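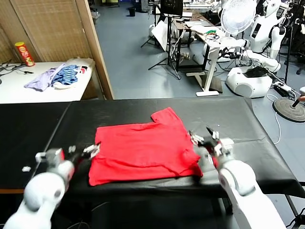
Red tee on the black table, folding bench, October.

Notebook, late afternoon, tea going cold next to me.

Spent most of today on T-shirts again, and I want to get this down while it's fresh, because the last time I left it overnight I ended up writing "fold went better" and then couldn't remember better than what. So, at length, and apologies to whoever reads these after me.

The red shirt is still my favorite of the bunch for this. It's a plain color, short sleeves, and it shows up beautifully against the black sheeting. The striped one is prettier to look at but I lose track of which edge is which once there are two layers, and the lavender one I just haven't given a fair chance yet. It's on the white table by the woven screen with the others, in a heap, and I fully intend to get to it.

What I keep coming back to is the sleeves. You can get the body of a shirt into a decent rectangle fairly quickly, and then there is one short sleeve poking up at a corner like it has a question to ask. My habit at home is to tuck it under at the end, and I'd like us to stop doing that here. Naa Fiadzo had a go at this over lunch and her way is to lay both sleeves flat across the back first, smooth them toward the middle, and only then bring the sides in. I tried it after her and I think she's right (she usually is about laundry, she grew up in a house with five brothers). It takes a little longer but you aren't fishing about for a sleeve afterward.

Second thing, wrinkles. With the shirt laid out wide, longer side to side than front to back, the long creases want to run the same way as the fabric, and pressing down on the middle does very little for them. A gentle pull at both ends does far more. The catch is that the ends then bunch up where they've been held, so there's a second small job of letting go and patting the edge out flat. I've started calling that the pat, and I'd be grateful if everybody else would too, so the notes match.

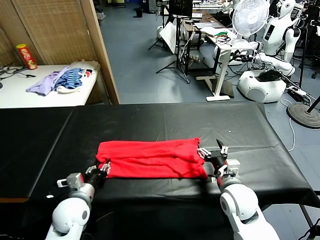

The sheeting itself deserves a line. It's shiny, and it still has its own fold lines, and it creases again wherever we lean on it. At the front edge you can see a strip of brown wood where it doesn't quite reach. I don't mind the look of it, but I'd like to try it pulled tighter and taped underneath, and Ellgate has a matte cloth in the catalog that I keep meaning to ask about - same black, less glare. If it comes in under 25 dollars I'll just order one.

I should say where I think we've got to. I'd call a shirt done when the outline is a rectangle you'd be happy to stack and no sleeve shows. I would not hold out for crisp edges with cotton this soft.

For next time: Naa's sleeve order on the red one again, then the stripes, then lavender. Wipe the sheeting first, there are little white specks on it. And whoever the chips belong to, please take the can home or share them, I've been looking at that yellow lid since morning and I skipped lunch.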